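Herkard group update: fewer objects per tray, better grasps

21st October

The manipulation group has finished its first full comparison of sparse and crowded collection trays, and the short version is that crowding matters more than we planned for. Bijan Talebi and Mahtab Najafi ran the study with the hand-held grippers, working in ordinary homes with things people already had on their shelves.

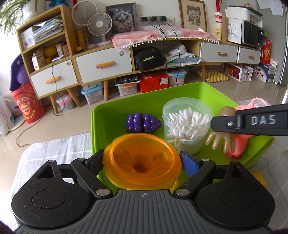 Toys and cotton swabs in a green container, set out on a checked cloth.

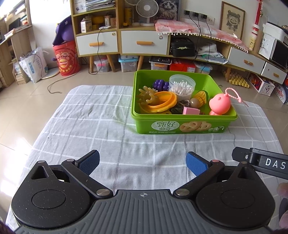 The question came out of a problem we had in June. A policy trained on our Kidstead set could pick up a single toy from a bare surface without much trouble, but it fell apart when the same toy was lying against something else. It would close on two things at once, or push the target into a corner and keep pushing. Colton Boychuk thought the model was too small. Mahtab thought the data was too tidy, and she asked for time to test that before anyone touched the network.

She and Bijan collected two sets of 100 demonstrations each. In the sparse set, every demonstration started with one object in the container. In the crowded set, the container started full and the operator took things out in any order. Object types, homes and operators were matched across the two sets as closely as we could manage. Training settings were the same for both, and the same arm was used for all of the tests.

On crowded test trays, the policy trained on the crowded set completed 85 percent of its picks. The sparse policy did much worse on those trays, and most of its misses were double grasps. On sparse test trays the two were close enough that we don't want to claim a winner.

There are a few cautions. Soft and rubbery items were harder for both policies, and the crowded set happened to have more of them near the top of the pile, so part of the gain may come from practice with soft things. Babak Nouri is re-sorting the logs by material to check this. We also dropped 13 demonstrations from the crowded set where the finger pads blocked the target for most of the approach - they were replaced with new ones, but the replacements were all collected in the last two homes.

Crowded collection is slower. A full tray takes up to 20 minutes with resets, and operators told us they got tired of repacking it. Prodromos Moschos has suggested tipping the contents back in without arranging them, and the next round will do it that way.

The next round will also use the Geltance training code, so please move any old configs over before you ask for cluster time. Both sets are on the shared drive under Dierckx, with the object lists and the notes on dropped demonstrations. Questions about the data should go to Mahtab, and questions about the test arm to Colton.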